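Chapter 8
The Water of a Small Town

Last updated: Sun 8 July

In the earlier chapters we followed the rain from the cloud to the river. Now we follow it from the river to the kitchen tap. The distance is short on the map, but many people and many decisions stand along the way, and the student should know them before we come to the calculations of Chapter 9.

We will use one town through the whole chapter. Porkmont lies on the lower slope of a wide valley and has 3,175 connected homes, a school, a dairy and a small hospital. Its water comes from two places. The older source is a group of springs above the village of Lo, at a height of 885 meters. The newer one is an intake on the river Puvov, which was built when the springs could no longer serve the whole town in the dry months.

The two waters have different characters. Spring water has passed slowly through the rock and arrives clear, with almost the same temperature in every season. It also carries more dissolved calcium, and the people in the upper streets know this from the white crust in their kettles. River water is softer, but it changes from day to day. After a storm it is brown and full of fine soil. In February it is so cold that the treatment chemicals work slowly, and the operators must give them more time.

8.1 Supply and demand during one day

A town doesn't drink evenly. The use of water is very low at night, rises quickly when people get up, becomes smaller in the late morning and rises again toward evening. If we draw this on paper with the hours along the bottom, we get a curve with two hills. The source gives nearly the same flow at all hours, so we draw it as a straight line.

Where the curve is above the line, the town takes more water than the source gives. Where it is below, water is left over. The storage tank exists because of this difference. It fills at night and becomes emptier in the day, and in a well-planned system it is never completely full for long and never close to empty.

The main tank of Porkmont is called Turnar, after the hill on which it stands. It was put there on purpose. The hill is higher than nearly all the houses, and the water can reach them by its own weight. A pump is needed only for one short street behind the hospital, and for lifting the river water up to the tank.

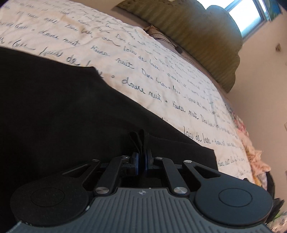 A reader of the first edition wrote to us that the tank was given too much honor in this section, and that in her own town the leaks were a far bigger question than the storage. She had seen the night flow stay high for a whole winter while everyone argued about building a second tank. We think the remark is fair. The night flow is one of the most useful numbers an operator has. When nearly all the town is asleep, most taps are closed, and a large part of the water that still moves in the pipes is going into the ground. Section 8.4 is longer in this edition for that reason.

8.2 Pressure

Students often mix up pressure and flow. Pressure tells us how strongly the water pushes on the wall of the pipe, also when all taps are closed. Flow tells us how much water passes in a certain time. A house at the bottom of the valley can have high pressure and still get a weak flow in the shower, if its service pipe is narrow or has rust inside.

In a system fed by gravity, the pressure at rest depends only on the height between the water surface in the tank and the tap. The length of the pipe doesn't matter as long as the water stands still. When the water begins to move, friction takes away a part of the pressure, and then the length, the width and the roughness of the pipe all become important – this is the reason why the last house on a long street complains first.

Too much pressure is also a problem. It makes small leaks larger and shortens the life of valves and water heaters. In the lowest part of Porkmont, near the dairy, a reducing valve brings the pressure down before the water enters the local network.

Words to know before you continue

Intake: the place where water is taken from a river or lake.
Head: the height of water which produces a pressure.
Night flow: the flow into a network during the hours of lowest use.
Service pipe: the pipe between the street main and one building.

Before reading Section 8.3, find out where the water in your own home comes from. Many water offices will tell you by telephone. Write down the name of the source, the height of the tank if they know it, and whether the water is pumped on its way to you. You will need these notes for the first exercise.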